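# Prurthorpe shape sorter notes

Last updated: July

Data card and handling notes for the green shape sorter in the Prurthorpe set. Maintained by Aranka Virág and Maite Marín. Please read the naming section before you add any labels, as most of the corrections in the last release came from people using their own names for the holes.

## Contents

- 83 labelled entries, one per placement
- 22 entries set aside for checking
- 4 text columns: piece, hole, orientation, remarks
- the naming list, as a separate text file

The sorter is a single thick board with shaped holes in the top. The pieces are tall blocks in the same green as the board, so colour is no help at all in matching a piece to its hole. Label by outline.

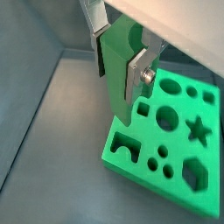

Green block with the notched end up, over the board.

## Naming

Use the names in the list even where another word seems better. The earlier Dolis labels used "oblong" for both the oval and the rectangle, and those entries have all been redone.

- `hexagon`, `star`, `oval`: as you would expect. The star has rounded tips and is still a star.
- `round`: add a size. The large round hole and the medium one have been confused more than any other pair.
- `triple_round`: the three small circles set in a triangle. Treat the cluster as one entry.
- `square`: there is more than one, so add a position, e.g. `square_corner`.
- `square_rounded`: keep this separate from the plain squares.
- `rectangle`: the large one with slightly rounded corners.

Positions are given with the hexagon at the top left. If the board has been turned, turn it back in your head before writing anything down. Left and right in the labels always belong to the board and never to the person looking at it.

## Orientation

Write `upright` when the piece stands straight up from the top surface, and `leaning` when it plainly doesn't. A piece that is in its hole will still stick up well above the board, so height alone doesn't mean it is badly seated.

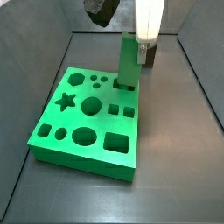 For the notched block, also write `notch_up` or `notch_down`. If you can't see the end of the piece, leave the value blank. Don't carry it over from the previous entry.

## Remarks column

Keep it short. "Corner hard to see" is fine. Guesses about why a placement went wrong belong in the issue tracker. Spelling follows Canadian usage (colour, centre, grey), mainly so that searches work.

## Known problems

- The two side-by-side small squares were swapped in part of the Zanduvell labels. Fixed in the current version, but older copies still have the error.
- Shadow inside the deeper holes makes it hard to judge the floor. Depth isn't labelled.
- `medium` and `large` depend on comparing holes, so a close view of one hole may have to be marked `size_unclear`.

## Changes

Version 2 adds the orientation column and drops the old Ochoa codes. Anyone still using the codes can convert them with the table in the naming file. Corrections go to Maite, and questions about the naming list go to Aranka.

This site uses cookies to remember your display settings. By continuing to browse you agree to their use.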